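2019-05-19

Back on the folding build after a week of not touching it. I've been calling the whole thing Pyo in the notebook, so Pyo it is.

Spent the morning on the left finger. The Dullmont servo was still buzzing when it closed, and I traced that to a horn screw I'd put in crooked back in February. Drilled it out, cut a new one to length, used too much threadlocker as usual. Current at rest is down to 166 mA from 289, so that was most of the problem. Retuned the wrist afterwards and lost an hour to a loose ground on the Vedora board.

The log file now stands at 2732 grips. I'd like a lot more before I change the pads again, otherwise I can't compare anything. Soft cloth is still the hard part. The fingers need to get under one layer and leave the one below it alone, and a flat bed gives them very little to work with.
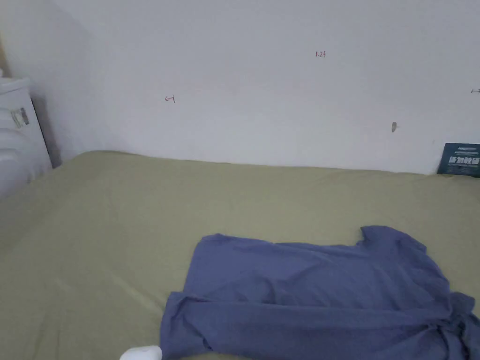
Blue T-shirt on the green sheet.
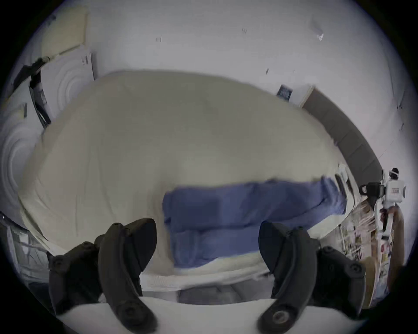 For the next round I want to drop the closing speed by 30 per cent and see if the edge stays put. I also need to order pads from Merninik, the softer grey ones if they have them, and print a spare fingertip in case the right one goes the way the left did. The charger is on the bench. Must remember to label the leads before I forget which is which.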